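# Henao Squat Hold add-on for the Clerness humanoid (read the fault note first!)

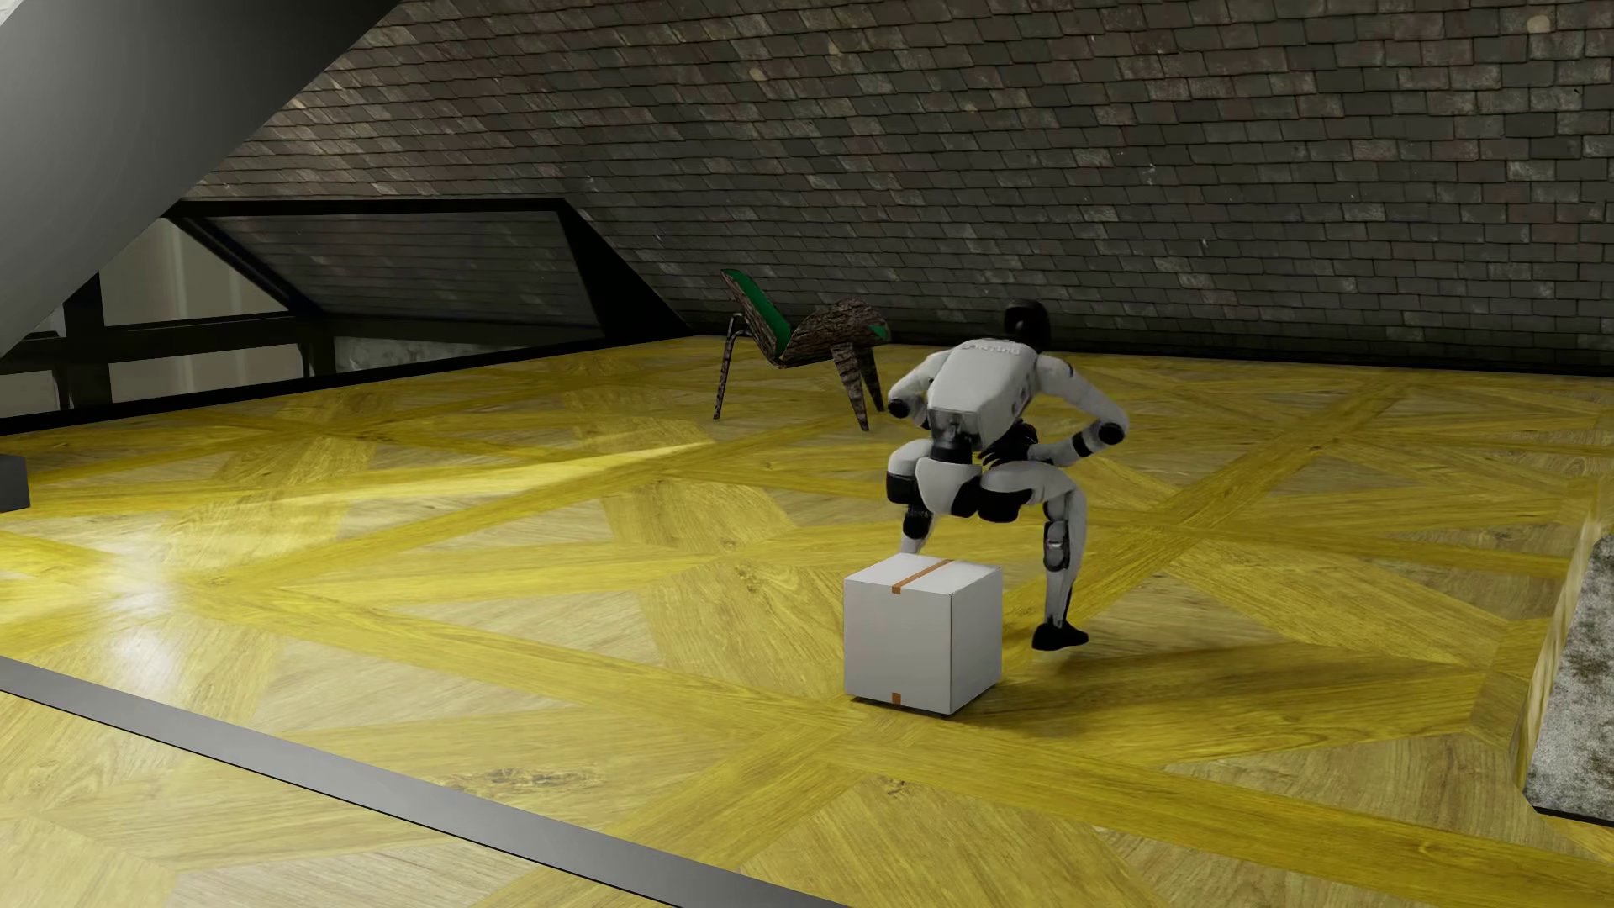 *Reading time: 2 min*

I sell one thing on this page, the Henao Squat Hold, and I'm going to start with what went wrong with it, because half my mail is about that anyway.

Back in March I was running the low pickup routine in the Flimon simulator – deep squat, torso forward, a white box with orange-brown tape down on the floor by the foot – and the controller threw fault 404 at the bottom of the squat. That's knee torque loss. In the sim you shrug and reset. On a real machine it means the whole robot sits down hard, right where your hands might be!

I ran it 700 times after that and got 547 clean squats, which is a lousy score for something I was about to ship. The trouble was my own thermal limit. It cut the knee motors dead when they ran hot, when it should have lowered the robot gently first. My fault, and I'm still a bit embarrassed about it.

Version 9 fixes the cutoff. The knees now ramp down slowly, and the hands stay where they are until the hips stop moving.

**What you get**

- Squat Hold controller, version 9
- The Flimon test room, shingle wall and yellow parquet included (I got carried away with that floor)
- Fault log viewer

**Before you run it on hardware**

- Update from any earlier version. Please don't skip this one.
- Hang the robot from a hoist for the first session.
- Keep hands and feet out from under the hips, even with the stop button pressed.

Anyone on an older copy gets version 9 free from the Plalcombe download page, same login as before.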